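Cellule Cliko

La cellule Cliko est un poste robotisé à deux bras destiné au tri et au rangement de petits objets sur table. Conçue par l'atelier Ramberg, elle est installée au laboratoire Muñoz, où elle sert à l'étude de la préhension d'objets courants. Sa mise en service date du mois d'octobre ; la notice d'entretien en vigueur porte la date du 29 novembre 2022.

Composition

La cellule comprend deux bras identiques, chacun terminé par une pince à deux doigts. L'alimentation et les signaux passent par des câbles extérieurs, rassemblés en faisceau le long des bras et repérés par des étiquettes. Une caméra de tête donne la vue générale du plan de travail, tandis qu'une caméra de poignet filme l'espace compris entre les doigts. Le plan de travail est blanc, ce qui facilite la détection des contours mais rend les reflets plus gênants – l'éclairage a été abaissé une première fois pour cette raison. La commande est assurée par une armoire Ferkach placée hors de la zone de travail.

Installation et réglage

Le réglage commence par l'alignement des doigts. Ceux-ci sont montés sur un bloc de fixation, puis refermés à vide ; les pointes doivent se rejoindre sans chevauchement. L'ouverture est ensuite étalonnée à partir de 164 positions enregistrées par le codeur de la pince. La procédure, rédigée par Heriberto Tello, compte 9 étapes et s'applique séparément à chaque bras.

Vient ensuite la mise en place des contenants. Un plateau vert clair occupe l'avant de la table et deux paniers tressés, l'un brun foncé, l'autre orangé, sont posés vers le fond. Leur position est relevée par la caméra de tête avant chaque série d'essais.

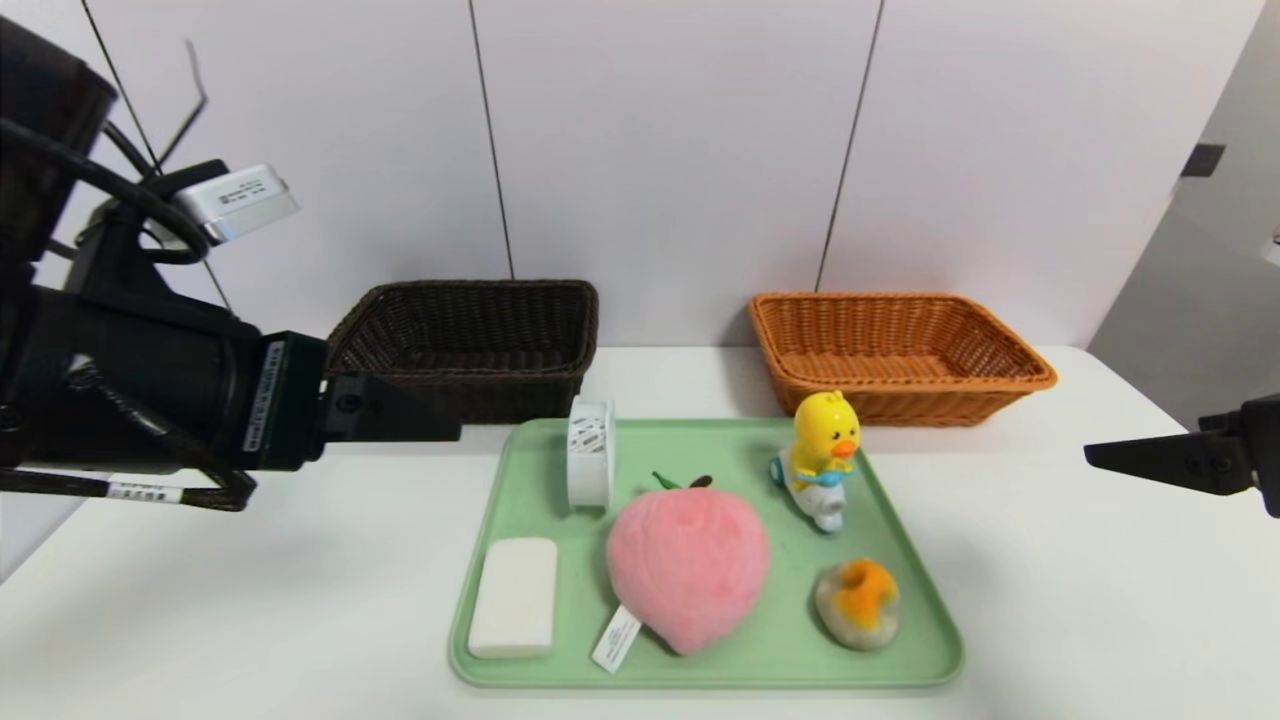
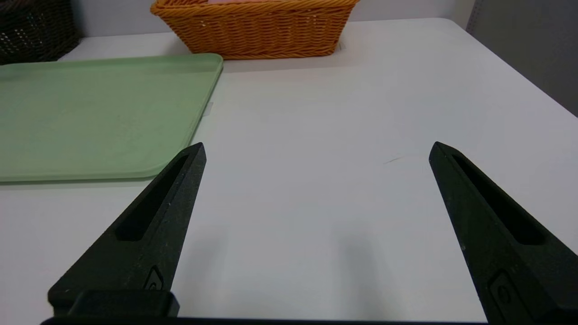

L'étalonnage des caméras est effectué en dernier. Il se fait bras arrêtés, à l'aide d'une mire posée à plat, et doit être repris après tout démontage d'un poignet. Un écart entre la position calculée et la position réelle de la mire conduit à vérifier d'abord le serrage du support de caméra, puis le zéro des articulations.

Entretien

L'entretien courant porte sur les doigts, les câbles et la visserie. Les doigts sont essuyés avec un chiffon sec non pelucheux. Les solvants sont exclus, même en faible quantité. Les faisceaux sont contrôlés sur toute l'amplitude du mouvement, l'épaule et le poignet étant les points de frottement les plus fréquents. Une gaine marquée est remplacée, non réparée au ruban.

Les vis des pinces sont resserrées au couple indiqué par Ramberg. Zoila Paucar, chargée du suivi de la cellule, tient un registre où sont notés le bras concerné, la pièce changée et le résultat du nouvel étalonnage.

Pannes connues

Le défaut le plus souvent signalé est une fermeture incomplète de la pince, due à un jeu dans le bloc de fixation. Il se corrige par un démontage du doigt et un nettoyage de la portée. Les pertes de signal de la caméra de poignet proviennent en général du connecteur – rarement de la caméra elle-même. Dans les deux cas, la cellule est mise hors tension avant toute intervention et les bras sont soutenus pendant la coupure.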